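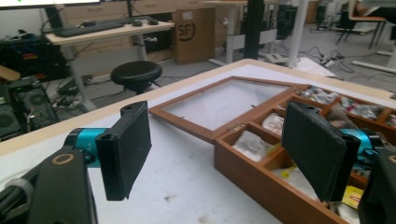
Brudar hand-held gripper kit: progress report, July
Prepared by Despina Ursu for Fiona Cowie, Mackay Fund

Work this month was on the second part of the review, small items in divided boxes. The first part, folding and stacking, was reported in the spring and has not been reopened.

Trollico supplied two kits on loan. We have used one for all sessions so far and kept the other as a spare. Set-up at the Ernville office took a morning, most of it spent on the software licence.

Tasks completed: 6 of 10. Those done cover lifting packets and pouches out of compartments and putting them back, and opening and closing a hinged lid. The four outstanding all involve two people working at one table.

We recorded 48 sessions, of which 11 had to be repeated after the tracking dropped out. Trollico has sent a firmware update, which we will fit before the next round.

The finger pads hold soft packets well. Thin items lying flat are harder, and narrower pads are sold separately – the price is in the cost sheet. Two users found the grip tiring after long sessions.

Spending is within the agreed amount. We ask that the loan be extended to the end of September, and need your decision before the kits fall due for return.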